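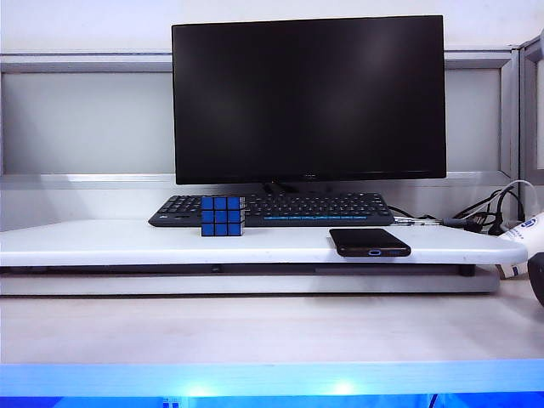

What the Second Arm Costs

The quote for a bench-scale robot arm is usually the smallest surprise in the budget. Princess Manalastas, who plans equipment purchases for the test group at Prevholm, keeps a spreadsheet with 44 lines for each new station. The arm is line one. Most of the overruns in her last cycle came from lines 20 and up: fingertips, cable runs, mounting plates, spare camera leads and technician hours.

Prevholm had one station running in April and has approval for a second. The work is ordinary desk handling. The arm has to approach, grip and set down small objects next to office equipment such as keyboards and monitors. Payload is not the limit. Reach, approach angle and clearance around a raised shelf are.

Three suppliers were asked to bid. Bekuna offered the lowest purchase price but charged separately for the wrist camera mount. Osagie included the mount and left out on-site setup. Sondix bundled everything and asked for a service contract of 2 years. Placed on the same 44 lines, the bids moved closer together, and the lowest sticker price finished second.
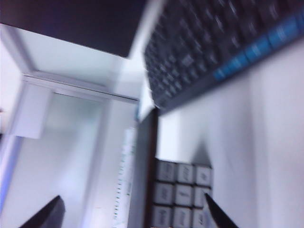
Fingertips deserve their own line. Narrow tips can get between closely spaced objects, but they bend when the approach is wrong, and a bent tip stops the station until someone replaces it. Jericho Maglaya, the group's technician, logged 117 hours of downtime on the first station and assigned most of it to tips and cables. He now asks for spares to be ordered with the arm, on the same purchase order, so that they carry the same part revision.

Lighting is the other item left out of early drafts. A wrist camera moving at working speed will blur in dim light, and slowing the arm to compensate reduces the number of runs per shift. Manalastas budgets for fixed lamps before she budgets for a better camera.

Her current draft also holds 200 technician hours for the first year of the second station. Finance has asked for a lower number. The request goes back with the downtime log attached.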